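We use cookies to remember your login and to count visits. By continuing to browse you accept this. OK | Settings

gripfault_leszek
Posting this in case anyone else runs two arms on PC disassembly and reassembly. On Thursday our left arm dropped a hard drive. Controller log gives fault 3841, grip force low, then the arm kept moving toward the tower for up to 483 ms before the stop came in. The drive landed on the edge of the case. Cell guarding was closed, no one hurt.

Fingers are Kemel, cell software is Gikico. Anyone seen 3841 come in late like that?

mobo_marta
Yes. In our cell it was the finger pads. They glaze over and the force reading drifts. Change the pads and it goes away.

gripfault_leszek
Pads were new in December.

dkrantz
I don't agree that it's pads. Pads explain the drop. They don't explain the arm moving after the fault. That is a safety problem and you should not be running until you know where the delay is. Is the grip fault wired to the safety input or does it go through Gikico first?

gripfault_leszek
Through Gikico. Sobczak did the integration and set it up that way.

dkrantz
Then there's your delay. Wire it direct.

mobo_marta
A dropped part inside a closed cell isn't a safety event. The door switch and the e-stop are what has to be direct. I'd still start with the pads.

gripfault_leszek
Parameter 1486 (stop on grip loss) was set to "end of segment". I changed it to "immediate" and put the arm back on the same job, Dell tower on its side with the drive in the tray holder.
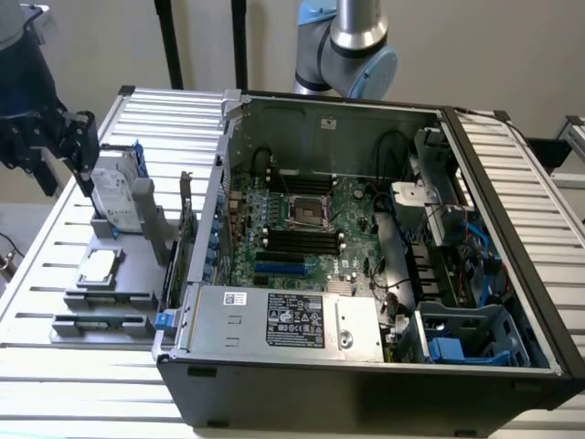
Slow speed only for now, and the second arm is held back until I trust the first one. No 3841 so far. I still have new pads on order from Clakside.

dkrantz
Better, but it's still software. Ask Sobczak for the wiring drawing.

mobo_marta
Check 2187 too. If the force filter is set high, the fault itself comes late and 1486 won't help you.

gripfault_leszek
Will look at 2187 tomorrow morning and post the value. Drawing requested.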